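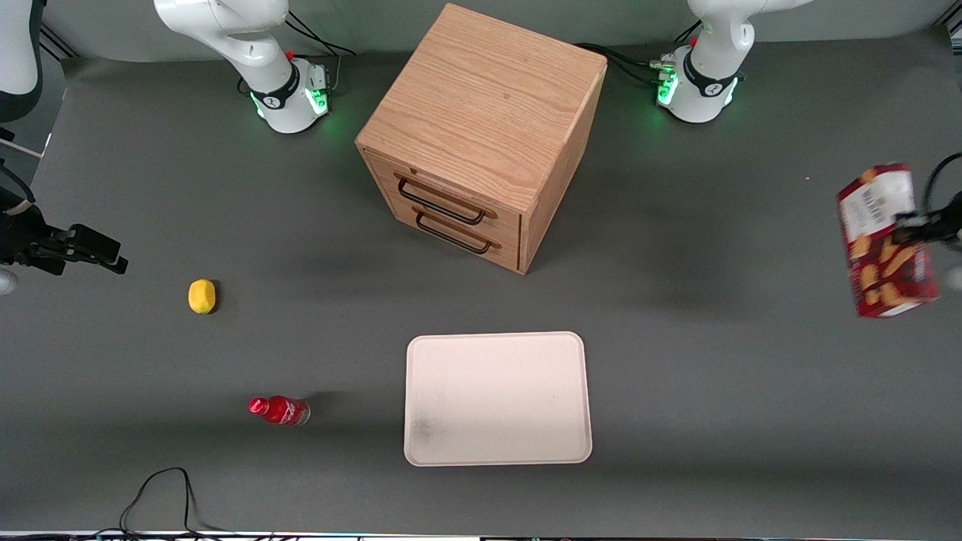

Does a robot go to school? asks a reader in Orville, and wants to know if there are tests too. Good question. Short answer: sort of. No desks, no lunch, tons of homework.

Long answer, quick version.

A robot arm comes with motors and not much else. It doesn't know what "put the lemon on the tray" means. Doesn't know what a lemon is! You could try writing down every tiny move. Go left this much, close the fingers, go up this much. Fine, until somebody puts the lemon in a different spot. Then the whole list is wrong.

So people show the robot instead. Over and over. Each time is called an example (grown-ups in the lab say "demonstration", same thing).

How you make one example

At the Sasstead lab the project is called Fokach. Two arms, one table, a little cabinet with two drawers, a tray, and stuff to move. A red bottle, a yellow lemon, a box of cookies. Ordinary things, because one day the robot should help in ordinary kitchens.

A person steers the arms from a set of handles. Move your hand, the robot's hand moves. Squeeze, and the gripper closes. Grippers are the robot's fingers, black ones on these arms. Good for boxes. Lemons are harder, they roll.

While the person steers, the computer saves two things:

What the camera sees, many pictures every second.
What the arms are doing. Every joint, how bent, how open the gripper is.

Pictures plus moves. Thats one example. The job gets done, the recording stops, everything gets put somewhere new, go again. One example takes 15 seconds if it goes well. Longer if you drop the cookies.

Why so many??

Think about catching a ball. One catch doesn't make you good at it. High ones, low ones, ones with the sun in your eyes, and after a while your hands just sort of know.

Same here. Fokach wants 2000 examples before the learning part starts. The first batch was 127, and all of them had the tray in the same place. Oops. A robot taught on only those might head for that one place every time, tray or no tray. So now the tray moves. The bottle gets stood up, or layed on its side. The cabinet gets turned a bit. Shadows are good too, real rooms have shadows.

Then the computer studies

It looks at a picture and guesses the next move. Checks what the person did. Wrong? It changes itself a tiny bit and guesses again. Millions of guesses. No one has to sit with it for this part, it can run all night.

And yes, there are tests. The lemon goes somewhere new, nobody touches the handles, and the robot has a go by itself. When it keeps missing, people record more examples of the bit it's bad at.

Do mistakes count?

Some get thrown out, like when the arm bumps the cabinet. But a near miss that gets fixed is worth keeping! Gripper slips, person backs up, tries again. Now the robot has seen how to try again.

Try it at home

You need a friend, a blindfold, a cup and a spoon. Friend wears the blindfold. You use words only, and get the spoon in the cup. Now do it again but hold your friend's hand and guide it. Which was faster? Move the cup and swap places.

Words to know

Gripper: the part that grabs.
Joint: where an arm bends. You have them too, elbow, wrist.
Example: one recorded try.
Data: a big pile of examples.

Next up from the Frade page: how robots see in the dark.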